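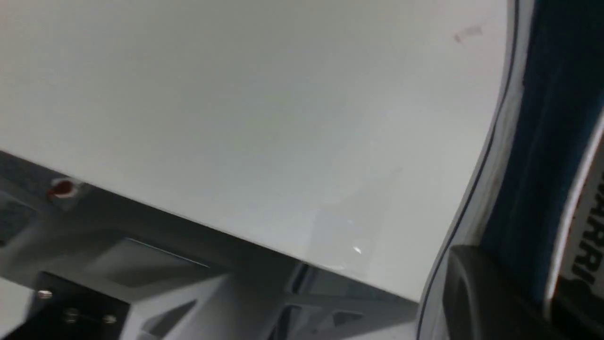

A smooth off-white surface with a small scuff mark.

How to follow a criminal case after an arrest

By Ayman Shawky

News reports usually stop at the arrest. If you want to know what the court did next, you can find most of it yourself.

1. Write down the full name of the accused, the police station and the charge. Spelling matters. A search for "Sandu" will miss a file entered as "Sandhu."

2. Call the clerk's office and ask for the case number. At the Cundley courthouse the criminal desk is on extension 31 and picks up until 4 p.m. Other courts list the number on their website.

3. Ask for the date of the next hearing and whether bail has been decided. Clerks can give you dates and orders. They can't give legal advice.

4. Request the charge sheet. Some courts let you read it at the counter for free and charge only for copies — in Cundley it is 2 dollars a page. 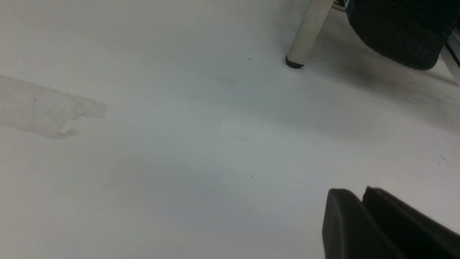
Keep a log for each case, on paper or in a spreadsheet. Give every hearing its own line, with the date, the judge and the order made. If you use paper, write in ink and keep the sheets in a folder. A gray smudge on a white surface does no harm, but the same mark across a case number means another call to the clerk.

5. Check the log against the court list the evening before each hearing. Dates get moved, often after 3 p.m.

If a case is transferred, ask for the new number before you close the old entry.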